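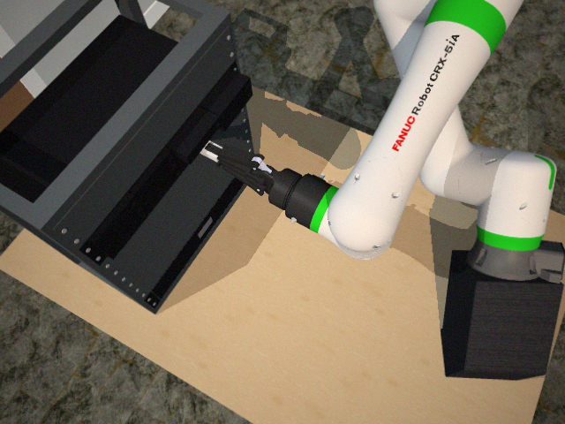
FANUC Robot CRX-5iA with its gripper at a dark gray rack

Koserska Monasteries and Old Road, full day from Jamitz

Small group day trip
Price per adult: 100 euros
Price per child (6 to 14): 90 euros
Start and finish: Jamitz, in front of the old post office
Guide: Vesna Yordanov
Languages: English, German

Hi, I'm Vesna, and I've been walking people up the Koserska valley long enough that the dogs at the second farm don't bother barking at me anymore. I grew up in Onach, the village halfway up, and this is the day I'd put together for a cousin coming to visit for the first time. Three monasteries, one long lunch, the good part of the old road on foot, and a van for the boring bits.

Most people see Koserska from a big bus. It parks at the lower gate, everybody gets an hour, they photograph the bell tower and then it's back down the hill. I worked on those buses for two summers and I used to feel bad collecting the headsets at the end! So my trip goes the other way around. We drive straight to the top while the air is still cool, and we walk down through the valley as the buses are coming up the other side.

What the day looks like

We meet at 7:45 and leave at 8. Please eat something first, the cafe next to the post office opens at 7 and does a very decent cheese pastry. The drive to the upper monastery takes an hour and a quarter, with one stop at the bend over the river where you get the whole valley at once (this is also the last proper toilet until Onach, so don't be shy).

The upper monastery is the smallest of the three and my favorite. There are frescoes in the side chapel with the saddest looking lions you ever saw. Four monks live there now and one of them sells honey from a table by the door. Bring small bills, he never has change.

From there we walk. The old road is a paved mule track for the first half and then a wide forest path, downhill nearly all the way, and it takes us two hours with stops. I talk a lot on this section, I'll warn you now. There's a ruined customs house, a spring you can drink from, and a chestnut tree my grandmother swore was planted by a bishop. I have never found one document that says so but I still tell it.

Lunch is in Onach at the Šťastný guesthouse. They came here from Moravia three generations ago and they cook a mix of both places, so you might get bean stew and then fruit dumplings straight after. It's a set meal and it's included. Vegetarians are fine, vegans please tell me two days ahead.

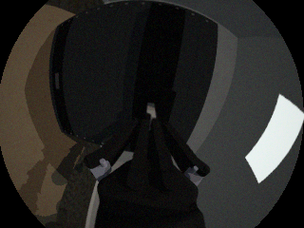 After lunch the van picks us up again and we do the middle monastery, where you need covered knees and shoulders. I keep a bag of wrap skirts and scarves in the back for anybody who forgets. Inside there's a carved screen that took two brothers most of their lives, and if the librarian is in a good mood he'll open the room with the old maps. I can't promise the maps. On my last few trips of August he was in a good mood twice and in a terrible one once.

The lower monastery comes last, when the buses have mostly gone. You get free time, and I sit on the wall by the fountain if you have questions or just want to sit too. We're back in Jamitz by 6:30, a bit later if there are sheep on the road.

What's included

Van and driver all day
Me as your guide
Entry to all three monasteries
Lunch at Šťastný with one drink
Water and some fruit for the walk
Skirts and scarves if you need them

What's not included

Honey, candles, postcards
Second and third drinks at lunch
Tips for the driver (nice, never expected)

How hard is the walk?

I'd call it easy to medium. If you can go down stairs for a while without your knees complaining, you'll be fine. The paving stones on the mule track are smooth from a few hundred years of hooves and they get slippery after rain, so wear something with a real sole. Running shoes are OK. Sandals, no. If somebody in your party doesn't want to walk they can ride down with the driver and meet us in Onach, and it costs the same. Plenty of grandmothers have done it that way and they're always on the second coffee by the time we show up.

Strollers won't work on the old road. Baby carriers do, and babies in carriers come free.

Private trips

If you'd like the van just for your family, there's a supplement of 100 euros for the day on top of the normal per person price. You can choose your own start time and we can swap the lower monastery for an afternoon swim below Onach. I've also done this one for a painting class, very slowly, and it was lovely.

Booking and canceling

Send me a message with your date, how many of you there are and where you're staying. I answer in the evenings. I don't take a deposit for groups under five, you pay me on the day in cash or by card. For bigger groups and private trips I ask for 100 euros up front and I'll give it back if you cancel a full two days before. If I cancel for weather you get everything back, or we pick another day, whichever you like.

The trip runs from spring until the first snow on the top road. In winter I only do the lower two monasteries, no walk, and that one has its own page with its own price.

One more thing about photos: outside is fine everywhere, inside is fine in the upper monastery without flash, and the middle one doesn't allow any at all. The lower one changes its mind, so ask me at the gate.

Prices and times last checked 01/02/2021.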